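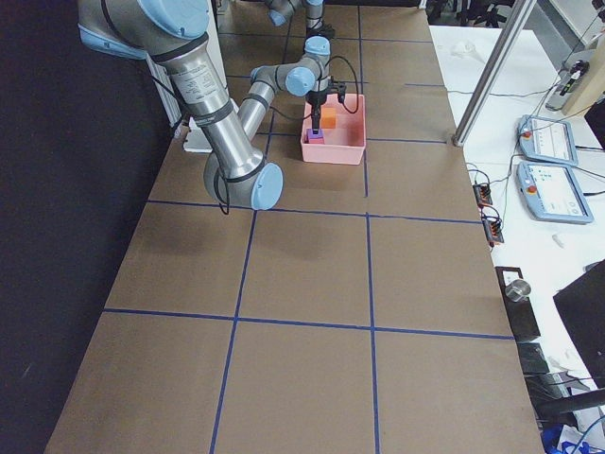
Covering and Marking a Shared Work Table

Project report, Iona Nisbet

1. Background

The big table in our lab room gets used by more than one group, and by November the bare top had become a problem. Parts were left wherever the last person put them down, and the bins had no fixed place. My project was to give the table a cheap surface that could be thrown away and replaced, with marked areas so that a bin could go back to the same spot every time.

I set three requirements. The surface had to be quick to replace by one person. The markings had to be easy to see from either side of the table. The small colored cubes we use for sorting work had to stand out against it.

2. Materials

I compared two coverings, a white plastic sheet sold as Ustex and ordinary brown kraft paper on a roll. The plastic was tougher but it slid around and showed glare under the ceiling lights. It also curled at the corners after being rolled up. The kraft paper lay flat once it was taped down and it cost much less, so I went with the paper.

For the lines I used dark blue tape. I had tried a black marker first, but the lines came out uneven and could not be moved afterward. Tape can be lifted and put down again if the layout changes, although it takes a little of the paper's surface with it. After 2 moves in the same place the paper was too rough and I had to patch it.

3. Layout

Four strips of tape divide the paper into a grid of large rectangles. My first plan had many more lines and smaller areas, which I drew at full size on scrap paper. It looked tidy, but a bin covered more than one area and people ignored the lines. With large rectangles a bin fits inside one area with paper showing around it.

The pink bin goes in the middle of the upper row. It is plastic and shallow, so the cubes inside are easy to reach from above. Orange and purple cubes both show up well in it. I had worried that pink would be too close to the other colors, but nobody in the group mixed them up – the cubes are a good deal darker than the bin in my opinion.

The white side table on the right was left uncovered. It is for things that are waiting to be used, and leaving it white makes it clear where the work area stops.

4. Trial

The group used the table in its normal way and I kept a log. I recorded 120 uses of a bin. In 70 of the first 80, the bin was put back in its own rectangle. In the rest it was close but over a line. I then added a short written note by the door asking people to check the bins before leaving, and the remaining 40 were all put back correctly.

The paper was replaced 2 times during the trial. Both times the damage was a tear next to a tape line, where someone had pulled the tape up too fast.

5. Problems and changes

Kraft paper marks easily. Anything oily leaves a dark spot that does not come out. Mancuso, who shares the room with us, suggested a second layer of paper underneath so the top one can be pulled off without redoing the whole table. I have not tested this yet.

The tape ends also lift where sleeves rub against them. Folding the last bit of tape under the table edge helped. I would do this from the start next time, and I would cut the paper a little long so there is something to fold.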